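3.2 What the first order got wrong

The budget for the Nirkwood deployment was written in the usual way, by dividing the available money by the price of the thing we wanted and rounding up. The thing we wanted was the Foteo hand-held gripper, which a person carries through a task while its wide-angle camera records the view over the jaws. The unit price was 1900 dollars. We had money for 12 and a strong feeling that 12 would look serious in the equipment table.

Robles, who had signed for equipment before, asked what the grippers would be doing between nine and five. We did not have a good answer. In the pilot, two operators shared three devices for most of September and the third device spent its time on the charger. More hardware would have meant more chargers. The slow parts of the day were clearing the memory cards, finding a fiducial marker that had been moved, and waiting for whoever had the key to the room.

We therefore split the request into three lines: devices, wear parts, and what the purchasing form calls "site preparation." The last of these is normally left at zero in proposals of this type. It is easy to see why, as no reviewer has ever been impressed by tape. In our setting it covered printed markers, mounting boxes, one extra table, and pads to replace the ones on the jaws. Fingertip pads were quoted by Cakden in bags of 20, with no smaller bag available, and we now own pads for a gripper generation that has not been designed yet.

Site choice entered the budget as well. We compared a rented room at Ocampo with the shared hall in our own building. The Ocampo room was quiet, evenly lit, and priced accordingly. The hall cost nothing and came with lockers, furniture, daylight from a large window, and colleagues. For a study of tasks performed near storage furniture, we judged that free lockers were better than rented walls. Figure 4 gives the view from the gripper during work in the hall.

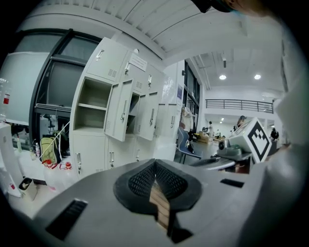 Figure 4. Gripper view of the hall site. The mesh jaw pads are in the foreground, with the lockers behind them and a box bearing a square marker at right.

3.3 Costing the lockers

Two properties of the site had consequences for spending. First, the lens takes in a great deal. Along with the locker doors it records the ceiling lights, the balcony railing across the hall, a backpack, and people standing at a distance. A proposal that budgets only for task objects will have left out the labor of deciding what to do with everyone else. We put aside 1000 dollars for reviewing and masking recordings, and Beltrán's first estimate of that work was, in his words, "an afternoon." It was entered in the ledger as an afternoon for two weeks before anybody corrected it.

Second, small pulls on metal doors are hard on pads. The task set calls for opening a door, reaching into a compartment, and closing the door again, and each of those steps asks for a pinch at a slightly different angle. In the pilot log, pad changes were recorded under "misc." We moved them to a line of their own, where they looked much worse, and this was useful when we had to defend the bag size.

The marker box was the cheapest item we bought for the site and has probably earned the most. With a marker on a box of its own, we could shift the table without having to measure the whole layout again. An earlier plan had the marker taped straight to the furniture. That plan lasted until someone needed the furniture.

3.4 Revised plan

The order that finally went out was for four devices: two in use, one charging, one at the vendor being repaired. We consider the last of these a permanent position. The money released from the original request went to operator hours, which do not photograph well but did turn out to be what we were short of. Robles has kept the first version of the budget and brings it to planning meetings.

We make no claim that four is the right number elsewhere. A group with several rooms, or with operators who work at the same time, would reach a different total by the same steps. The steps themselves are dull. Watch the existing devices for a month, write down when each is in a hand, and price the hours when none of them is. In our log the most frequent entry in that last column was "looking for key," followed by "lunch." Only the first was judged to be an equipment problem, and a second key was cut before the purchase order cleared.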